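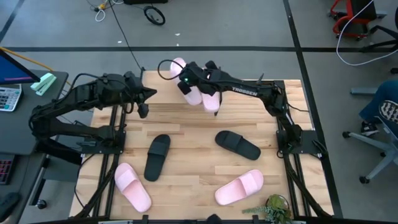 El sábado pasado fui a la jornada de puertas abiertas de Skusia y volví con una opinión distinta de la que llevaba. No es una opinión entusiasta. Creo que estas visitas sirven, que deberían hacerse más a menudo y que casi todas están mal planteadas para el público que acude a ellas. La de Skusia estaba mejor planteada que la mayoría, y por eso me interesa explicar qué funcionó y qué sigue faltando.

La tarea elegida era ordenar chanclas de pala, rosas y negras, sobre una mesa de madera con dos brazos robóticos. No había coches, ni soldadura, ni una coreografía con música. Chanclas. El hombre que iba delante de mí en la cola de la entrada dijo que para eso no hacía falta un robot, y tenía razón si lo que se discute es la utilidad inmediata. Un niño de cinco años recoge un par de chanclas sin que nadie se lo explique dos veces. A mí esa comparación me parece el mejor argumento a favor de la demostración, y no he visto a ningún folleto usarla.

Llevamos décadas viendo robots en vídeos de fábrica. En esos vídeos las piezas llegan siempre al mismo sitio y con la misma orientación, y el brazo repite un recorrido. Quien solo ha visto eso se forma una idea falsa de lo que cuesta coger un objeto corriente. Una chancla tiene una tira con un hueco debajo, una suela gruesa, un talón y una puntera que hay que distinguir, y puede quedar en la mesa de cualquier manera. Además tiene pareja. Para ordenarla hay que decidir por dónde se agarra, y esa decisión cambia cada vez que cambia la postura.

La presentación la hizo Lụa Lương, ingeniera de la casa, y duró 20 minutos. Habló poco y sin diapositivas. Explicó que el grupo empezó en abril con los objetos de este tipo y que lo que más tiempo les lleva es preparar los casos raros: la chancla volcada, la que está encima de otra, la que queda pegada al borde. Cuando alguien le preguntó qué porcentaje de aciertos tenían, contestó que dependía mucho de la colocación inicial y que no quería dar un número suelto. En la sala hubo cierta decepción. A mí me pareció la respuesta más seria de la mañana.

Un número suelto habría acabado en la nota de prensa y de ahí en la conversación de cualquier bar. Ya conocemos ese camino. Mi padre, que nació en 1951, trabajó toda su vida en el almacén de Pralevance, y recuerda haber oído de joven que en el año 2000 no quedaría un solo mozo en la nave. Se jubiló mucho después de esa fecha y todavía había 57 personas en su turno. Cuento esto porque las promesas mal medidas tienen un coste. La gente deja de escuchar, y cuando llega un cambio de verdad la pilla sin información.

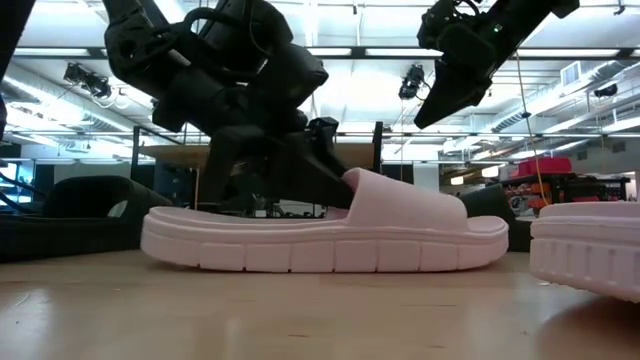

Lo que de verdad enseña una demostración de este tipo es dónde está la dificultad. Meter un dedo de la pinza bajo la tira de una chancla parece un gesto menor. Basta pensarlo un momento para ver que hay que acertar con la altura y el ángulo, y que un error pequeño empuja el calzado en lugar de sujetarlo. Esto se puede leer en un artículo, pero se entiende mucho antes estando cerca de la mesa. También se entiende por qué dos brazos son más que el doble de complicados que uno: comparten el espacio y no pueden estorbarse.

Ahora las objeciones. La primera es que nos enseñaron la tarea y muy poco del trabajo que hay detrás. Alguien coloca las chanclas, alguien revisa los cables, alguien repite el mismo ejercicio durante una jornada entera. Pregunté por esas personas y me dijeron que son técnicos con contrato, algunos a media jornada. Me habría gustado oírlos a ellos. Si una empresa quiere explicar a un barrio qué hace la automatización con el empleo, lo razonable es empezar por los empleos que tiene dentro.

La segunda es el tiempo. Los grupos entraban seguidos y apenas quedaba margen para las preguntas. El mío perdió varias. Una mujer que trabaja en la lavandería de Mạc quería saber si aquello serviría para clasificar ropa, que es blanda y no conserva la forma, y se quedó con media respuesta – la otra media se la dieron en el pasillo, donde los demás ya no la oímos. Era la pregunta más útil del grupo.

La tercera es más de fondo. En la hoja que repartían al salir se mencionaba Cuko, el programa con el que quieren llevar estas tareas a almacenes pequeños, y se decía que estará listo «pronto». Esa palabra sobra. Después de una presentación tan prudente, el papel volvía al tono de siempre. Supongo que lo escribió otro departamento.

Con todo, recomiendo ir. La próxima visita todavía no tiene día, pero la empresa apunta a los interesados en la recepción. Yo pediría que los grupos fueran más pequeños y que se reservara la mitad de la sesión para preguntas. Pediría también que invitaran a los institutos de la zona y a los comités de empresa de los almacenes, que tienen más motivos que yo para estar allí.

2019-05-04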